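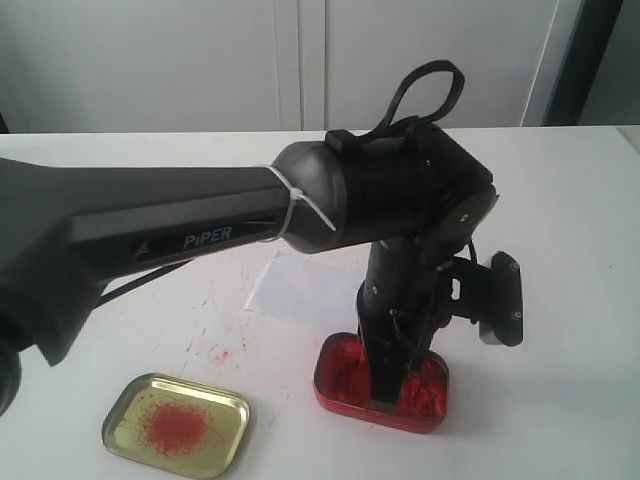 4.3 Teaching the paste pick-up by hand

In this section you show the arm how to go down into the red tin and how to come out again. The example uses the PiPER arm with the Flinel teaching program. Please read section 4.2 (Free drive) first.

Caution: In free drive the arm can sink when you let it go. Keep one hand under the upper link during all steps. Do not put your fingers between the gripper fingers.

1. Put the red tin on the white table, in reach of the gripper. Keep the sheet of paper flat behind it.

2. Set the speed limit to 10 per cent and press Free Drive.

3. Take the arm at the wrist and bring the gripper over the tin. Do not pull on the thin wires or on the strap.

4. Press Record. Lower the gripper slowly, straight down, until the tip is in the paste. Wait until the counter shows 300 points.

5. Lift straight up. If you move to the side too early, the tip pushes against the rim and the tin will turn.

6. Close the gripper, move it away from the tin and press Stop.

Note: A good recording has between 200 and 300 points. If yours has fewer than 100, the program does not accept it and you must repeat from step 3.

4.4 Checking with the wrist camera

Open the Camera tab. For this check the tin should be seen at the left side and the two fingers at the bottom. Small red marks on the table do not disturb the program. You can leave them until the end of the work.

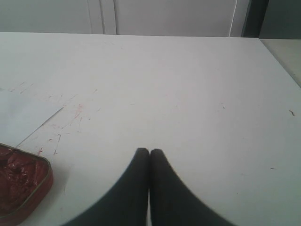

Figure 4-6. Wrist camera view, gripper nearly closed, tin at lower left.

7. Compare your view with Figure 4-6. When the tin is not visible, move the arm a little to the left and look again.

8. Press Save and give the recording a name without spaces, for example paste_down_1.

9. Play the recording one time at 10 per cent with your hand near the stop button.

Note: Recordings made with the older Gesberg program must be converted before you can play them. See section 7.1.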